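Orusik Submissions: Frequently Asked Questions
Last updated September 2022

What does Orusik publish?
Political satire and humorous commentary on public figures, campaigns and the press. We also run reviews of political memoirs. Straight news analysis should go elsewhere.

How long should a piece be?
Between 545 and 1,000 words. Items for the Studow column, our weekly roundup of quotes, are limited to 200 words each.

May I quote a politician?
Yes, if the quote is real and you supply a link to the transcript or recording. Made-up quotes are allowed only in pieces filed under Parody, and the label must appear in the first line of your draft. 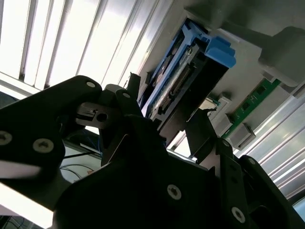 Links to paywalled sources are accepted, but paste the relevant passage below your draft so the editor can check it. Screenshots of social media posts do not count as a source.

Can I write about a politician's family?
Adult relatives who campaign, hold office or give interviews are fair subjects. Minor children are not, under any label.

How many pieces can I have under review?
The limit is 2. A third will be returned unread.

Do you accept work that has run on a personal blog?
No. This rule changed in April. Pieces accepted before then remain in the archive.

Who handles corrections?
Nazar Ostapchuk, standards editor. Use the corrections form and include the headline, the sentence in question and your source. Corrected pieces carry a note at the bottom. Jokes are not corrected for taste.

Can I change my byline after publication?
Once. Pen names are permitted, but we need your legal name for payment.

Who owns the piece?
You do. Orusik holds exclusive rights for 30 days after publication.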